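Swapping civics for scripture: what the Bedska consultation does and doesn't tell us
Project report, Politics and Society option, second year

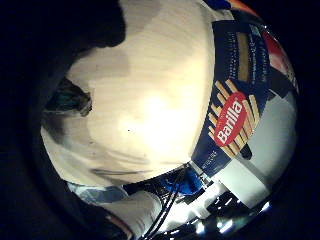 A reader of our first draft wrote in the margin that we had plainly made up our minds before we started, and asked whether there was any result that would have made us trust the consultation. It's a fair question and we have tried to keep it in view. We did start out doubtful. We have marked the places where the doubt came from the evidence and the places where it was just ours.

Background

In November the regional assembly of Holtia passed the first reading of a bill on optional subjects in lower secondary schools. Under the present rules all pupils take one hour of civics a week, and religious instruction is an extra, taught after the school day by whichever religious community asks for a room. The bill would let parents choose one or the other inside normal hours. A pupil whose parents choose religious instruction would no longer take civics at all.

Supporters say this treats believing families equally. At the moment their children stay behind while everyone else goes home, and in villages with a single afternoon bus that can mean they don't attend. Opponents say civics is the only place where pupils are taught how the courts work, what a contract of employment is and what they can do if they are treated badly at home. Girls from strict families, they argue, are the pupils most likely to be withdrawn and the ones who can least afford to be.

Both sides have quoted the same consultation, held in the town of Bedska and written up by the consultancy Schnyder. The report says that "a clear majority of local parents" supports the change. We wanted to know how clear, and which parents.

What we did

We read the Schnyder report and its annex, the text of the bill, and the minutes of the assembly's education debate. We also left a short questionnaire at the two lower secondary schools in Bedska and got 29 back from parents. That is a small number and they are people who were willing to fill in a form for students, so we use their answers only to illustrate points. We don't claim they show what Bedska thinks.

We asked the consultancy for the raw responses and received a polite reply saying that these belong to the assembly. The assembly told us they belong to the consultancy.

The 770 responses

The consultation was run through an online platform called Ludance, with paper copies at the town hall. It drew 770 responses. For a town the size of Bedska this is a lot, and newspapers on both sides said so with approval.

We are less impressed. Ludance doesn't ask people to prove that they live in the town or that they have a child at school. It asks them to tick a box saying so. The annex admits that one person could respond more than once by using a different email address, and then says there is "no indication" that this happened. Nowhere does it say that anybody looked.

The second difficulty is how people heard about it. The link was read out at places of worship and printed in a parish newsletter. On the other side, a teachers' group sent it to its mailing list. None of this is improper. It does mean that the total reflects which network was better organised in those weeks, and we don't think it can be read as a vote.

The question itself

The main question was: "Should parents be free to choose the education in values that suits their child?" We find it hard to imagine many people answering no. The word civics doesn't appear in it. It comes up once, in a background note that has to be opened separately.

We put the question to our own respondents in two versions, one as above and one which said that a child taking religious instruction would not take civics. Several parents who had agreed with the first version changed their answer on the second. Some wrote that they had taken the bill to mean an additional hour. One mother, who was in favour both times, wrote that she resented the suggestion that she hadn't understood. We think she has a point, and that campaigners against the bill too often talk as if any religious parent must have been misled.

Claims by opponents

The opponents' leaflet says that in regions with a similar rule, civics "collapsed within 3 years". We looked for the source. The leaflet cites a speech, the speech cites an article, and the article describes four schools, one of which was closing anyway. We have found no figures for any whole region. The claim may be true, but as it stands it shouldn't be in a leaflet.

The argument about girls being withdrawn is more serious, and we were surprised by how little anyone has tried to test it. Attendance at the present after-hours classes is not recorded by sex. The bill contains no duty to record it in future either. If it becomes law in its present form, neither side will be able to show it was right, and we suspect this suits both of them.

What we would want to know

Before the second reading, someone should ask parents again using the wording of the bill, through the schools, one form per household. The assembly should also say who would inspect the religious lessons. The draft says they will be "supervised in the appropriate manner", and when we asked the education office what that meant we were sent the same sentence back.

Limits of this report

None of us reads the minority language in which part of the debate took place, so we relied on the official summary, which is short. We did not speak to any pupils. The school offices would have needed written consent from home, and we ran out of time to ask for it.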